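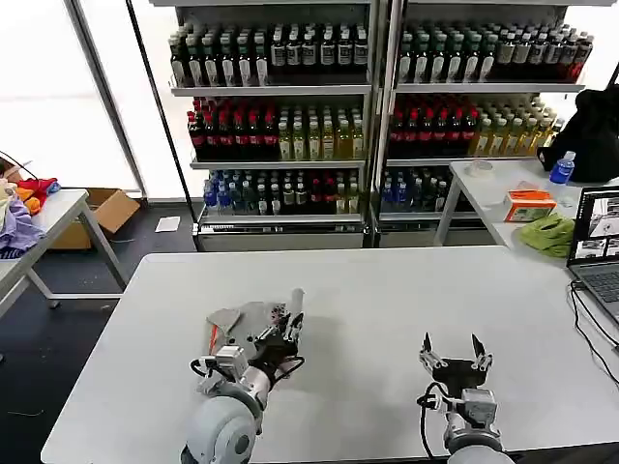 A folded cloth and a small white cylinder on a white tabletop, with two robot arms.

How to Sharpen a Bench Chisel Without Buying a Whole System

Most sharpening advice comes from people who sell sharpening gear, so read it with that in mind. I've bought the jigs and the fancy stones, and I'm not convinced they did much for my chisels that a decent flat stone and some patience wouldn't have done.

What you need is one coarse stone, one fine stone, and a strop. The Brimier honing guide goes for $89, and it holds the chisel at an angle. You can do that with your hands after a few evenings of practice. If you really want a guide, a cheap one with a wheel works too, as long as the jaws grip the blade square.

Start with the back of the chisel. You'll read that the entire back has to shine like a mirror. I doubt it. Flatten the inch or so behind the edge and leave the rest alone. Lay the back on the coarse stone, press near the tip, and work until the scratches run evenly right up to the edge. Never lift the handle while you do this. A rounded back is a pain to fix.

Now turn the chisel over. Set the bevel on the stone at 30 degrees and pull it toward you with light pressure. People argue over a degree or 2 either way as if the oak could tell. Keep going until you feel a burr along the full width of the back. If you only feel it on one side, you're leaning, so shift your fingers to the other corner.

Move to the fine stone and repeat with fewer strokes. Take the burr off by laying the back flat and giving it a couple of passes, then strop both sides. Always drag the blade away from the edge on leather or you'll cut it up.

Gilberto Alvarado wrote in to say that his Harholm chisels need a micro bevel to hold up in hard maple. Maybe so. I tried it on mine and couldn't tell the difference by lunch, but it takes a minute and does no harm.

Skip the arm hair test. Plenty of edges will shave and still crush pine. Pare across the end grain of a soft scrap. A sharp chisel leaves it smooth and slightly glossy, and a dull one leaves torn, chalky patches. If you get the patches, go back to the fine stone first and only drop to the coarse one if there's a nick.

Wipe the blade with a little oil before you put it away.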